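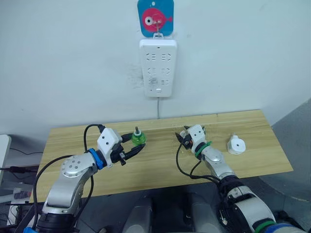 Power strip on its blue fish hook, above the table.

Home Projects > Small Spaces > Wall Storage

Start | Rooms | Galleries | Archive | Contact

Getting the sockets off the table

The work table at Navarro had a power strip lying across the back of it for most of the winter. It collected crumbs, took up the one spot where you want to put a mug, and the cord was forever being caught by somebody's sleeve. In February it went up on the wall.

The hook is the adhesive sort, a square blue plate with a pink fish printed on it. It came in a pack of 4 from Femero and the fish was the only pattern left. The strip has a slot near the top, so it hangs straight from the metal hook with no drilling. There are six sockets in three rows of two, and the cord drops down the wall and goes behind the table.

We set the hook at 46 cm above the tabletop. Wipe the wall first and leave the plate overnight before hanging anything on it. The grey smudge to the left of the strip is still there and will wait until we paint. 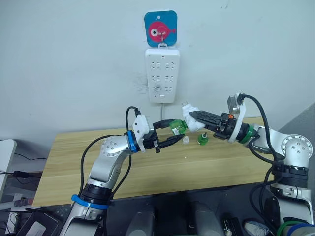 Small things still end up on the wood, of course. The green cap and the little white one need a proper home, and a shallow tray would do for both. White plugs are easy to mix up once they are out of the wall, so ours are getting paper labels.

The next gallery covers the shelf in the Stistitero room.

Filed under: Cables and sockets, No-drill fixes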